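About us

Home Our courses Prices Visit us Contact

Baltgate Language House is a small school for adults in Floltstead. We teach English and German to people who work in the day and have time only in the evening. We opened with one classroom over a bakery in Salazar Street, and we are still in the same building, but now we have the whole upper floor.

The school was started by two teachers who both came to this country as grown-ups and had to learn the language from the beginning. We remember very well how it is to stand at the post office with a sentence prepared at home, and then the lady asks something different. Our lessons are made for such moments. We practise telephone calls, letters from the landlord, talks with the doctor and the small talk in the lift.

How we work

Every group has a main teacher who stays with it from the first evening to the last. Courses begin in January and in September and they go for 30 weeks, with a pause at Easter. Lessons start at 6 in the evening. If you come late from your shift, please come in anyway, the door of the classroom is never locked.

Before you join a group we invite you for a short talk. It is not a test and you get no mark. We only want to know what you can say already and for what you need the language. After this we propose a level, and you may change the group in the first four weeks without paying again.

We use a printed course book together with our own work sheets. The work sheets are written new each summer, because prices, bus tickets and forms change and old examples make people confused. Homework is given once a week and it should take half an hour.

Our second place

For five years we have also taught in Birnmont, in the rooms beside the library. The groups there are smaller and most students are parents with young children, so the lessons are in the morning.

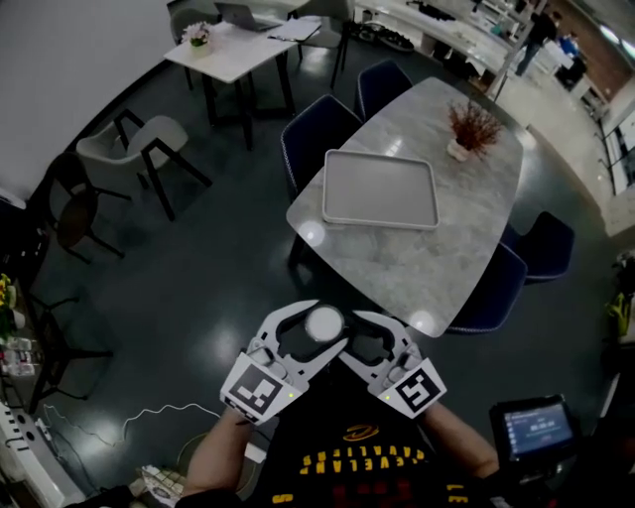

The prices are the same in both towns. You can pay for the whole course or month by month, and who brings a family member gets a lower price for the second person. Books are not included. We can lend a book for the first two weeks.

Exams

We prepare students for the usual language certificates, but we do not hold the exams ourselves. We help with the registration and with the papers.

Visit us

The office in Floltstead is open in the afternoon from 2 until 5. Ring the lower bell, the upper one belongs to the dentist.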